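Subject: Re: [Grandar-users] Moving tokens off the old staking contract
Date: Jan 25, 2023

Hello again everyone,

Sorry for the slow reply. I wanted to go through the whole move myself before saying anything, and then I wanted to write it up properly, and you know how that goes. There was a question on the list a little while back that I think a good many of us had, so I'm quoting it here and answering underneath.

> I staked with Grandar through the Stalton wallet back when the
> old contract was the only one. Now the dashboard says my stake is
> "legacy" and there's a banner asking me to migrate. Do I have to?
> Do I lose the rewards I haven't claimed yet? And does the
> hardware key still work with it, or do I need to make a fresh
> wallet first? I would rather ask a dumb question here than send
> my coins into a hole.

First of all, it isn't a dumb question. I read the announcement three times and still had to go look at the forum thread to understand which contract they meant by "the previous one," as there have been two previous ones by now!

The short answer is that you don't have to move, but your legacy stake stopped earning in December, so it's sitting there doing nothing. You can still vote with it for the moment. There's a proposal to end that too, and from the mood in the forum I expect it will pass.

I had a little over 2,000 tokens in there, which I had been ignoring since I set them up (I'm not one of the people who checks the price over breakfast, though I admit I used to be). I'm going to go through it in the order I did it. Please read all the way down before you start clicking, as there's one thing near the end I wish I had known at the beginning.

1. Claim your rewards first

Do this from the old dashboard, before you touch anything else. The migrate button moves only the staked amount. Unclaimed rewards stay behind in the old contract, and while you can go back for them afterward, it means paying fees again for a separate transaction. I had 279 tokens waiting for me, which was a very nice surprise, and I would have been cross to leave them.

2. Check which wallet you're connected with

If you're like me you have more than one account in Stalton and you've given them all unhelpful names. The dashboard shows only the first few and last few characters of the address. Compare it to the one on your hardware key's own screen, and take your time. To the hardware question: yes, the same key works and you don't need a fresh wallet. Mine did want a firmware update before it would talk to the new contract, so leave yourself some time for that, and have your recovery phrase somewhere you can get at it before you start the update.

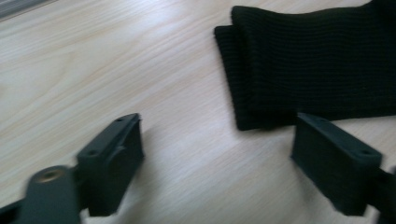
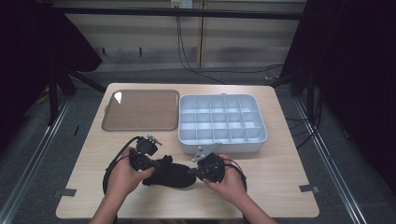
3. Unstake and wait

The unstaking period is 8 days. There's no way around it that I could find, and if anybody messages you offering one, please don't answer them. I had two such messages within an hour of posting in the forum, one of them very polite and with the Grandar logo on it. The real team doesn't write to people privately. During the wait your tokens will show as zero in both the old dashboard and the new one, and I will confess that my stomach dropped when I saw it. They are listed under "pending" on a separate tab.

4. Send a small amount to the new contract

I sent 4 tokens first and waited for them to show up. I know some of you think this is a waste of fees, and on a busy day you may be right, but I slept better. When that had gone through I sent the rest. The approval screen will offer you an unlimited allowance by default -- change it to the amount you're sending. It's a small gray link under the number and very easy to miss.

5. Set your delegate again

Now for the thing I wish I had known. Your delegate choice does not carry over. I had been delegating my votes to the Lambrakis group, whose notes on treasury proposals I've always found sensible even when I grumble about them, and after the move my votes were simply assigned to no one. If you hold a vote yourself, you also have to turn that on, under Governance and then "self." This has to be done before a proposal opens for it to count on that proposal, so if you care about the one ending legacy voting, don't leave it too long.

One more thing for those who came in through the Doltard bridge: I haven't tried it from there. My understanding is that bridged tokens have to be brought back to the main chain before any of this, but I would much prefer to hear it from somebody who has done it. If that's you, please write in, even if it's only a couple of lines.

I've also seen it asked whether the move counts as a sale for taxes. I don't know, and it surely depends on where you live. I saved the transaction records for every step and I'm going to hand the lot to the person who does my return, with apologies.

If you get stuck, reply to the list and say which step you're on, and leave out your address and balances. The archive is public -- I forgot that once myself and won't do it again.

Warm wishes to all, and happy voting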